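Sketemport Hand Teaching Kit

Show your robot arm a task with your own hand – no programming is needed. The Sketemport kit has a handheld leader grip, a wrist camera, a two-finger gripper and the recording software.

You move the leader grip and the arm follows your movement. When you press the side button, the software starts to record the camera picture and the positions of all joints. Press it again to stop. If a recording is bad, you can delete it on the same screen before you make the next one.

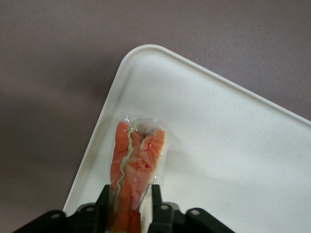 Soft food in plastic film is one of the harder jobs to teach, and many of our customers begin with it. We advise to close the fingers slowly and to keep the same speed in every recording. For a simple pick and place task, plan for over 200 recordings.

In the box:
Leader grip with 2 m cable
Gripper with black fingers
Wrist camera and bracket
Power supply for Australia and New Zealand

Gripper opening: 149 mm
Colour: black
Fits: Rokwood and Bekport arms (please check your flange before you order)

Spare fingers are sold separately. The remote control option, for teaching from another room, will be available from October. Orders made before then can be upgraded later – please keep your invoice.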